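Parora opens second repair and reuse shop in Judthorpe

Judthorpe, 27 February 2025 - Parora, the company which sells used household goods and clothing, will open its second shop next week, in the former shoe store on Ruddock Street. The first shop, in Sturncombe, has been open for seven years and will continue with the same hours.

The new shop has 121 square meters of selling space and a small workroom at the back. Customers can bring in lamps, kettles, hair dryers and other small electrical items for repair. A price is given before the work starts, and there is no charge if the customer decides not to go on with it.

"In Sturncombe we were always short of room," said Dorottya Bozsik, managing director of Parora. "People came from Judthorpe by bus with heavy bags, and sometimes we had to ask them to come back another day. I was not happy about this. Now they will have a shop in their own town."

The company repaired 977 items last year. Lamps were the most common, followed by toasters and radios. Tadeusz Dudek, who has led the Sturncombe workroom from the beginning, will spend two days a week in Judthorpe until the new repair team is complete.

Donations are accepted at the side door during opening hours. Clothing should be washed, and small things are best packed together in a closed bag or box. Parora takes kitchen items, toys, books, bed linen, sewing supplies and bathroom accessories.

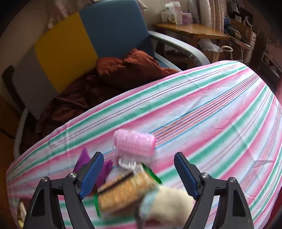

The shop does not take mattresses, car seats for children or large appliances. For furniture, please call first - the team can then say if there is space for it. Pick-up from home is possible inside Judthorpe for a small fee.

"The street has had several empty windows since November, and a new shop is very welcome," said Joanne Rudd, who owns the bakery next door.

Opening hours are Tuesday to Saturday, 10 a.m. to 6 p.m.

Press contact: Edivaldo Furtado, Parora, Sturncombe office. Interviews with the repair team can be arranged on request.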